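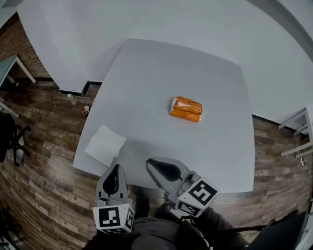
Flow wrapping

March
By A. Unnithan

Flow wrapping is a method of packaging in which a product is enclosed in a single web of flexible film, sealed once along its length and once across each end. The finished package is commonly called a flow pack or pillow pack. The method is used for candy bars, crackers, bread, soap, paper goods, medical supplies and small hardware.

Process

Film is drawn from a reel and passed over a forming box, which folds the flat web into a tube. Products enter the tube at a fixed spacing, carried by an infeed conveyor with pushers, or lugs. The two long edges of the film meet beneath the product and are pressed together by pairs of rotating wheels, producing the fin seal. The filled tube then passes between cutting jaws, which close the trailing end of one package and the leading end of the next and separate the two in the same stroke.

In an inverted machine the reel is mounted low and the fin seal is made on top. This arrangement suits sticky or loose products that cannot be pushed across a plate — the film itself carries them forward.

Films

The most common material is oriented polypropylene, used clear, white or metallized. Polyethylene is softer and stretches more, and is preferred for multipacks and tissue products. Laminates of 2 or more layers are used where the contents must be protected from oxygen or moisture. Paper with a thin sealing coat has returned to use for dry goods, although it tears more easily at the forming box and usually requires a lower line speed.

Sealing

Heat sealing softens the inner surface of the film under pressure. The result depends on jaw temperature, pressure and dwell time, the period during which the jaws remain closed. As line speed rises, dwell time falls and the temperature must be raised to compensate, up to the point at which the film shrinks or scorches.

Cold sealing uses a band of pressure-sensitive adhesive printed on the inner face of the web. It bonds to itself at room temperature and is the usual choice for chocolate. Cold seal film has a limited storage life and must be kept away from dust.

Ultrasonic sealing generates heat by vibration within the film. It tolerates small amounts of product in the seal area but is more costly to install.

Common faults

Leaking end seals are most often traced to worn jaws, trapped crumbs or a wrinkle running into the seal. On the Callavus line, a mid-size horizontal wrapper, wrinkling is corrected at the forming box before any change is made to jaw settings. Print drift occurs when the machine loses the registration mark, a dark block printed at regular intervals near the film edge. In one plant survey, some 78 percent of rejected packs showed an end seal fault, and 4 percent showed drift alone.

Opening features

Serrated ends allow a tear to start at any tooth. Tear tapes and laser-scored lines give a straighter opening. Resealable labels are applied over a die-cut flap, chiefly on wipes and cookies.

Related articles
Vertical form-fill-seal machines
Shrink wrapping
Cold seal adhesives
Registration marks in printed film
Baka jaw profile
Detell peel test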